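Good evening to all. A few short posts about leaving one blog platform for another, as I have just finished doing it and my head is still full of it.

My blog lived on Cenness for a long time. In November they wrote that the free plan would stop, and I decided to move everything to Markine. I had 137 posts. I thought it would take one evening. It took 16.

The export was the easy part. You press a button in the settings and you receive one big file. Please open this file before you close the old account. Mine had all the texts but none of the comments, and I had to ask for the comments separately.

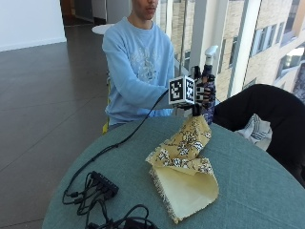
At the round table, glove on.

Now the links, which gave me the most work. Cenness puts the month in the address of every post and Markine does not. So every old link that other people made to my blog was going to a page with nothing on it.

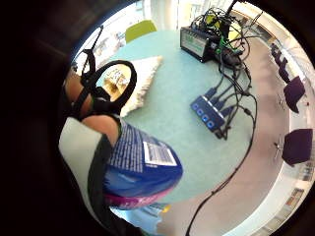
I wrote the redirects by hand, one line for each post, old address on the left and new address on the right. It is boring work but it is not difficult. I did it in the mornings with tea, and I stopped when I began to make mistakes.

There is a small tool called Andness which reads your list and tells you which lines go nowhere. It found a lot of my spelling errors. It is free up to 200 lines, so it was enough for me.

Somebody asked me yesterday about visitors. Yes, I lost some. Before the move I had 4000 visits in a month and afterwards it went down by half. It is coming back slowly. I try not to look at the numbers before breakfast.
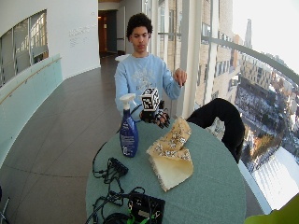
Light blue sweatshirt, white cube in hand.

About the email readers. Markine does not bring them with you. I sent one last letter from the old place with the new address in it, and I asked people to sign up again. Many did not. I was a little sad for a week, then I noticed that the ones who came are the ones who used to answer me.

I also changed the theme. The old one was Haddadin, with the wide column at the right side, and I was fond of it, but on a telephone the text was very small. The new one has a single column and no side menu. Two readers wrote to complain and one wrote to say thank you.
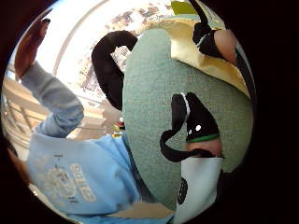 No. 16

What I would do differently: I would clean the tags first. I had "travel", "travels" and "travelling" as three different tags, and I carried all of them to the new house like old shoes. Now I am joining them one by one.

And I would keep the old account open for longer. I closed mine after the last redirect was ready, and next morning I remembered the drafts. There were some half-written posts there which I liked. They are gone.

If you are also moving from Cenness and your dates come out wrong, check the time zone in the import screen before you start. Mine was set to another country and all my late evening posts jumped to the next day. I will answer questions under this post tomorrow after lunch.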